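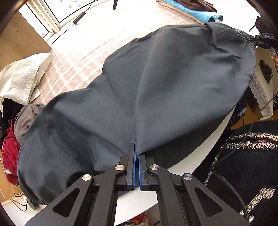
Leased units come back in worse shape than owned ones, according to the receiving lead at Bidell, and the gap shows up mostly in missing power supplies. The remark came ten minutes into the Sunday open day at the company's returns center in Kozan, where off-lease laptops, printers and copiers are checked in, graded and wiped.

The building handles 3,000 devices a month. Each pallet is scanned at the dock against the lease schedule. A serial number that does not match goes to a holding cage, and the customer has 15 days to explain the difference before a charge is raised.

Grading takes place on two lines. Laptops get a battery test, a screen check and a case inspection. Copiers are slower: page counts are read from the service menu and the drum is looked at under a lamp. The grade sets the resale channel, and for leases with a fair market value option it also feeds the buyout quote.

Data wiping runs on Pokunix, 30 drives to a rack. Drives that fail twice are shredded on site. The certificate lists the serial number, method and operator, and is sent with the end-of-lease statement. Copier drives follow the same route, a point several visitors asked about.

The storage hall, run by Urov under contract, was open only as far as bay 13. Parking is on the north side. The session on early return fees was moved to the afternoon and I did not stay for it. The slides are available from the front desk on request.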